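호테스홀름 어학원 소개

안녕하세요, 호테스홀름(Hotesholm) 어학원입니다. 긴 글이 될 것 같아 미리 양해를 구합니다. 저희를 처음 찾아오시는 분들이 전화로 가장 많이 하시는 말씀이 "거기는 어떤 곳이에요?"인데, 한두 마디로 답을 드리고 나면 늘 뭔가 빠뜨린 기분이 들어서 이번에 홈페이지를 손보면서 마음먹고 길게 적어 보았습니다. 따뜻한 차 한 잔 곁에 두고 천천히 읽어 주시면 좋겠습니다.

어떻게 시작했나

저희 학원은 독일어 수업 하나로 문을 열었습니다. 스위스에서 온 시릴 마르티(Cyrill Marti) 선생님이 한국인 배우자를 따라 이곳에 정착하면서, 같은 건물에 살던 이웃 세 사람에게 거실에서 독일어를 가르친 것이 출발이었지요. 세 분 모두 유학이나 취업과는 거리가 멀었습니다. 한 분은 가곡을 부르다가 가사의 뜻이 궁금해졌고, 한 분은 독일에 사는 손녀와 이야기를 나누고 싶어 하셨고, 나머지 한 분은 그저 친구를 따라오셨다고 합니다. 친구를 따라오신 그분이 지금도 저희 중급반에 다니고 계십니다.

거실이 좁아지자 작은 교실을 빌렸고, 교실이 생기니 다른 언어를 배우고 싶다는 분들이 찾아오셨습니다. 그때 마침 인연이 닿은 분이 이즈마엘 라세르다(Ismael Lacerda) 선생님입니다. 포르투갈어 수업을 열면 과연 몇 분이나 오실까 걱정했는데, 첫 달 수업이 금세 찼습니다. 브라질 음악을 좋아하는 분들이 이렇게 많은 줄 그때 처음 알았어요. 지금은 독일어와 포르투갈어, 보스니아어, 암하라어까지 네 언어를 가르치고 있습니다.

이름의 뜻을 물으시는 분이 많은데, 조금 싱겁습니다. 마르티 선생님이 어릴 적 여름을 보낸 호숫가 오두막을 가족끼리 부르던 이름입니다. 지도에는 나오지 않습니다. 발음이 어렵다고들 하셔서 한때 바꿔 볼까 의논도 했지만, 수강생 여러분이 "호테스"라고 줄여 부르기 시작하면서 그냥 두기로 했습니다.

저희가 가르치는 방식
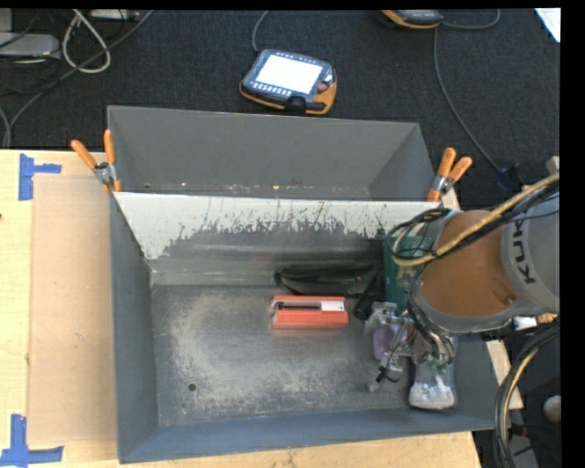
수업은 말하기부터 시작합니다. 첫 시간에 교재를 펴지 않는다고 놀라시는 분들도 계신데, 인사하고, 이름을 묻고, 아침에 무엇을 먹었는지 이야기하다 보면 한 시간이 훌쩍 지나갑니다. 문법은 궁금해질 때쯤 꺼냅니다. 독일어의 관사처럼 도무지 피해 갈 수 없는 것들은 조금 일찍 나오기도 하고요. 그럴 때는 선생님들도 미안한 얼굴을 하십니다.

한 반의 인원은 적게 유지하고 있습니다. 인원이 많아지면 조용한 분들이 점점 더 조용해지더라고요. 대신 대기하시는 분들께는 죄송한 일이 생기곤 합니다. 순서가 되면 꼭 먼저 연락을 드리고 있으니 조금만 기다려 주세요.

숙제는 있습니다. 많지는 않지만 매주 있습니다. 짧은 글을 써 오시면 선생님이 손으로 고쳐서 돌려드리는데, 빨간 펜 대신 초록 펜을 씁니다. 어느 수강생이 빨간 글씨를 보면 학창 시절이 떠올라 가슴이 철렁한다고 하신 뒤로 그렇게 되었습니다. 바쁘셔서 못 해 오신 날에도 수업에는 꼭 나오세요. 숙제를 못 했다는 말을 그 나라 말로 하는 연습부터 같이 하면 됩니다.

선생님들을 소개합니다

시릴 마르티 선생님은 독일어 초급반과 원장 일을 함께 맡고 있습니다. 표준 독일어로 수업하시지만, 수업이 끝나고 조르면 스위스 독일어도 몇 마디 들려주십니다.

제베린 슈니더(Severin Schnyder) 선생님은 독일어 중급반과 고급반을 담당합니다. 원래 출판 번역을 하시던 분이라 단어 하나를 두고 오래 이야기하기를 좋아하십니다. 고급반 수강생들은 한 학기 동안 단편소설 한 편을 끝까지 읽는데, 느린 것 같아도 다 읽고 나면 그 작품만큼은 정말 자기 것이 됩니다.

이즈마엘 라세르다 선생님의 포르투갈어 수업은 노래로 시작해서 노래로 끝나는 날이 많습니다. 옆 교실까지 다 들립니다. 음치라고 걱정하시는 분들, 괜찮습니다!

야스미나 오메로비치(Jasmina Omerović) 선생님은 보스니아어를 가르치고, 달마다 열리는 요리 모임도 이끌고 계십니다. 반죽을 얇게 펴는 법을 배우면서 명령형을 저절로 익히게 되는 모임입니다. 다른 반 수강생도 얼마든지 오실 수 있어요.

옵사 아드마수(Obsa Admasu) 선생님은 가장 최근에 오신 분으로, 암하라어 입문반을 맡고 있습니다. 글자가 낯설어 망설이시는 분들이 많은데, 선생님이 직접 만든 글자 카드로 하나씩 차근차근 익혀 나갑니다. 선교나 봉사 활동을 준비하시는 분, 커피를 공부하시는 분, 언어 자체가 좋아서 오신 분들이 한 교실에 섞여 있습니다.

작은 도서실

교실 맞은편에는 수강생이면 누구나 쓸 수 있는 도서실이 있습니다. 처음에는 선생님들이 집에서 들고 온 책 몇 상자였는데, 귀국하시는 분들과 이사하시는 분들이 한 아름씩 보태 주셔서 이제 장서가 3,934권이 되었습니다. 4,000권이 되는 날에는 작은 잔치를 열기로 했으니, 혹시 책장에 읽지 않는 외국어 책이 있다면 한번 들여다봐 주세요. 사전과 그림책은 언제나 환영합니다. 특히 그림책은 초급반에서 인기가 아주 많아서 표지가 너덜너덜해진 것도 있습니다.

빌려 가실 때는 공책에 이름과 책 제목만 적으시면 됩니다. 기한은 한 달이고, 더 읽고 싶으시면 한 번 더 적으시면 됩니다. 늦게 가져오셨다고 해서 벌금을 받지는 않습니다. 다만 사전은 도서실 안에서만 봐 주세요.

함께하는 분들

현재 39명의 수강생이 다니고 계십니다. 가까운 동네 분들이 대부분이지만, 버스를 두 번 갈아타고 오시는 분도 계십니다. 학생, 직장인, 은퇴하신 분들이 같은 반에서 짝이 되어 대화를 연습하다 보니 수업 시간이 아니면 만날 일이 없었을 분들끼리 친해지는 모습을 자주 봅니다. 지난해 송년회에서는 포르투갈어반과 독일어반이 서로의 노래를 바꿔 불렀는데, 가사는 많이 틀렸지만 다들 아주 즐거워하셨습니다.

처음 오시는 분들께

수업을 먼저 들어 보고 결정하실 수 있습니다. 체험 수업은 무료이고, 미리 전화나 메일로 원하시는 언어와 가능한 시간대를 알려 주시면 됩니다. 전에 배운 적이 있는 분은 선생님과 짧게 대화를 나눈 뒤 반을 정합니다. 시험은 아니니 준비하지 않으셔도 됩니다. 새 학기는 3월에 시작하지만 초급반은 자리가 있으면 중간에도 들어오실 수 있습니다.

전화를 받지 못할 때는 대개 수업 중입니다. 성함과 번호를 남겨 주시면 수업이 끝나는 대로 연락드리겠습니다.

호테스홀름 어학원 드림
2026년 3월 17일 고쳐 씀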